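Skasteo Community Help
Desktops > Storage and drives

Replacing the drive in an older office tower, which way round do I work?

I have a used desktop tower that came from an office clearance at Illarden. The drive is making a clicking noise and I want to swap it for a new one I bought for 34 dollars. I have copied my files off already, over 300 GB of them, so I am not worried about losing anything.

My trouble is getting it out. The drives sit in blue plastic carriers at the front of the case. I pulled on one and it moved a little and then stopped. I do not want to snap the plastic. Do I need to take out the power supply first? Also, is it better to have the case standing up or lying down for this?

The side panel is off and I have the cables unplugged from the wall. No manual came with it.

Posted by slowfan27

cesumville_repairs

Lay it down with the open side facing up. You can see what you are pulling on and nothing drops into the bottom of the case.

The power supply can stay where it is. I have done plenty of these for the Cesumville library and never had to remove one to get at the drives.

Do it in this order:

Hold the power button in for a few seconds with the cord out.
Touch bare metal on the case before you touch anything else.
Unplug the data cable from the drive. If it has a metal clip, press the clip while you pull.
Unplug the power cable from the drive. These are often tight. Pull on the plug and leave the wires alone.
Squeeze the two tabs on the end of the carrier toward each other and slide it out.

From what you say, I think you are missing the squeeze. The other possibility is that a cable is still on and is holding it back. Look behind the carrier before you pull again. 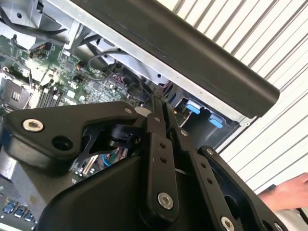
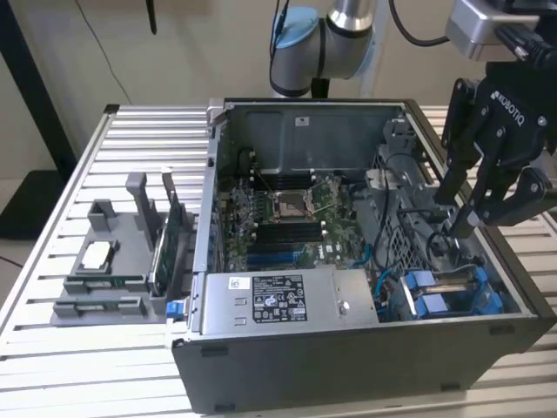
Tower opened up on the bench. The second one shows the drive bays, at the bottom right of the case.

Once the carrier is out, flex the sides a little and the old drive should come free. Most of these have pins that go into the screw holes on the drive, so there are no screws to undo. Put the new one in facing the same way, connectors toward the back of the carrier, and slide it in until it clicks. Then the power cable, then the data cable.

If your new drive is the small laptop size it will not fit the carrier without an adapter bracket. You did not say which size you bought.

dp_panagiotou

Had the same thing. It was the cable.

boxfan_378

Agree with lying it down. I would add that you should take a picture of the cables with your phone before you unplug any. On my board the data ports are numbered and I put the new drive on a different one. It still worked but the computer stopped at startup with a message about a missing drive until I changed the setting.

Also check the length of the screws if yours does use screws. Long ones can damage the drive.

I don't agree about always putting the new drive in the same bay. If there is a free one, use the bay with more space around it, it will run cooler.

slowfan27

Thanks. It was the power cable, still half on. Carrier came out after that with the tabs squeezed. The new drive is the full size so it went straight in. Installing now.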